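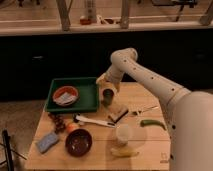
What should go on a tray first when clearing or setting a small table?
The widest and heaviest item goes on first, near the middle, and the smaller things are fitted around it.

Teixeira School of Home and Hospitality Studies
Household Practice I, Unit 4: Sorting a Table and Loading a Tray
Handout for Room 129, May 2021
Instructor: Leonilde Bettencourt
Kitchen lab: Vasco Moreira

What the unit covers

Unit 3 dealt with washing and drying. Unit 4 deals with the step before it, when a table has food, utensils and dishes on it together and everything has to go somewhere. Students will practice sorting by destination, loading one tray, and leaving the table ready to wipe. The same skills are used in Unit 6 for setting up a work surface before cooking, and much of the vocabulary carries over.

Read this handout before the lab. Bring a clean apron and a pen. Gloves are supplied.

1. Look before you touch

Stand at the table with your hands off it and decide where each item belongs. In this course there are five destinations:

Food to keep
Food to discard
Washing up
Laundry
Storage, for clean items only

An item that does not fit any of the five is set at the back corner of the table and dealt with last. In a home it might be a toy, a set of keys or a piece of mail. Do not carry it to the kitchen with the dishes.

In the photograph at the top of the handout, the food is the bunch of dark red grapes and the green chili pepper. The knife, the spatula, the green cup and the orange-red bowl are kitchenware. The folded white cloth in the bowl is treated as laundry for the exercise. The small block with the tan top is a back-corner item. You cannot tell from a photograph whether a cup or a knife has been used, so for written work assume that all kitchenware goes to washing up.

2. Order of work

Knives are handled first. Pick up the knife by the handle, blade pointing down and away from you, and put it where it will be carried. It should not be left on the table while you reach across for other things.

Food comes second. Grapes are lifted by the stem where there is one, with the other hand underneath. Loose berries are gathered into a bowl. A chili pepper is picked up by the stem end, and gloves are worn if it has been cut. Wash your hands after handling a cut chili even if you wore gloves.

Cloth comes third. Take a napkin out of a bowl before the bowl is stacked or filled. Cloth that stays in a bowl tends to be carried to the sink with it, and then it has to be wrung out before it can go in the laundry. Shake it over the discard bin, not over the floor.

Bowls, cups and long utensils come last. By then there is space on the table to see what is left.

3. Loading the tray

The lab trays are made by Pullau and measure 13 inches on the short side. They have raised sides. Other trays in the cupboard are flat and are used only for baking practice.

Put the bowl down first, near the middle of the tray. If a second bowl is going on, place the two on either side of the center so that the weight is even.

Cups stand upright beside the bowl and touching it if possible. Check that a cup is empty before you move it. A tall, narrow cup should not stand at a corner. Cups may be placed inside a bowl for carrying if the bowl is wide enough for them to sit flat.

Spatulas and long spoons lie flat along the long side, with the head inside the tray. When a utensil is longer than the tray, lay it corner to corner. Handles that stick out over the rim catch on sleeves and door frames.

The knife lies flat on the tray against the side farthest from your body, with nothing on top of it. Never drop it into a bowl or a sink of water where it cannot be seen.

Food to keep is not carried on the same trip as used dishes. It goes on a clean tray or a clean plate. Students lose more points on this line than on any other in the practical test.

4. Carrying

Lift with both hands, one on each short side, thumbs on the rim. Hold the tray at waist height, close to the body. Look ahead and not at the tray. Doors are opened before the tray is picked up. If you need a free hand, find a surface and put the tray down.

Raquel Cunha will demonstrate the turn at the lab doorway. It is a tight space and the left elbow has to be tucked in.

5. After the tray has gone

Pick up crumbs and stems by hand. Wipe from the back edge to the front with a damp cloth, then dry with a second cloth. On a wooden surface use very little water and follow the grain. Standing water leaves rings. The lab cleaner is Plellidon, diluted as marked on the bottle. It is sprayed on the cloth and not on the table.

Rinse the tray last and stand it on its long side to dry.

Lab exercise

Work in pairs. Each pair has 20 minutes. One student sorts and loads while the other keeps the record sheet, then the two change places with the table reset.

Step 1. Write the destination of each item on the record sheet before anything is moved.
Step 2. Sort in the order given in section 2.
Step 3. Load the tray. Have your partner look at it from the side and mark any handle that crosses the rim.
Step 4. Carry the tray to the sink counter and back.
Step 5. Wipe and dry the table.

If an item is dropped, stop and note it on the sheet. A dropped item goes to washing up whatever its first destination was.

Terms to know

Destination: the place an item will be put down for the next stage of work.
Load: everything on the tray for a single trip.
Reset: returning the table to its starting arrangement.
Back-corner item: something with no kitchen destination, set aside until the end.

Written work

Choose a table at home after a meal or a snack. List what is on it by destination, then draw the tray as you would load it, seen from above. Label the bowl, the cups and every handle. One page is enough. If two trips are needed, draw two trays and say what goes on each.

Mwende Nyamweya collects the pages at the start of the next lab and returns them the week after. Late pages go in the box outside Room 129.

Students who missed the March safety session must see Bernardo Bastos before handling knives in the lab. He keeps the sign-off sheet. Without a signature you may do the sorting and the record sheet, and your partner will move the knife.

Reading for Unit 5: the course booklet, chapter on drawers and shelves. Bring a tape measure.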